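Round clip hanger tips to one side when I hang socks

Posted in Laundry & Cleaning

I have one of those round plastic drying hangers with clips all the way around, hooked over the metal rod on my drying rack. By the time I have 6 socks on it, the whole thing leans and the heavy side ends up brushing against the rack. The socks on the low side bunch together and are still damp the next morning. Is there a trick to loading it, or should I get a rectangular one? The label says Senness if that matters.

laundry_in_3B

Kazue Minami
The hook is in the middle, so the weight has to go on evenly. Clip one sock, then put the next one straight across from it. Don't work your way around the ring. If you have something bigger than a sock, like a washcloth, it needs its own side with two or three socks facing it.

Hang socks by the cuff with the toe pointing down, one clip each – two if the cuff is thick. Keep them off any larger cloth on the same hanger. Mine are usually a mix of white ones and patterned ones, and the thick ones go on first.
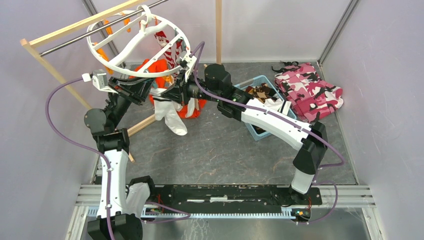 Order I use for a full load
Thick socks first, in opposite pairs.
Then thin socks in the gaps.
Washcloths last, and only if there are two of them.
Let go of the ring and see if it hangs level before you walk away.

Trarirari
Get the rectangular one. I had a round one and gave up on it. Mine is an Onishi and it holds 9 pairs.

Senness_fan200
The rectangular ones tip too if you load one end. Check that the hook is all the way over the rod and not sitting on the side of it. I also leave an empty clip between wet socks. It takes up more room but they dry overnight, at least in July. In winter I run a small fan next to the rack.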